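How to arrange a small bouquet at your desk (without buying the kit)

I have never trusted the idea that flowers need equipment. Ulletti will sell you a "stem station" for 37 pounds, and as far as I can tell it is a tray.
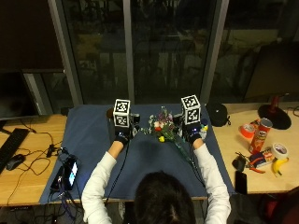 What you need is a cloth, a jar and a pair of scissors that cut. Spread the cloth first, a dark one if you have it, as pale petals are easier to judge against it and bits of leaf shake off outdoors.

1. Lay the bunch down flat and loosen it. Shop bunches are tied far too tight.

2. Strip any leaf that would sit under the water. I'm doubtful about most flower rules, but this one holds up – rotting leaves stink.

3. Pick one bloom to start from and add the rest at a slant, turning the bunch a little each time. Yaw Mahama, who taught the evening class I took in December, swore by a strict spiral. Mine has never been strict and it stands up fine.

4. Put the brightest flower low down at the front. Try it in the middle too, and keep whichever looks less like a target.

5. Tie it, then trim the stems by around 2 centimetres.

As for plant food, I tried the Narnix sachets against plain tap water and couldn't tell the jars apart. Change the water every other day and save your money.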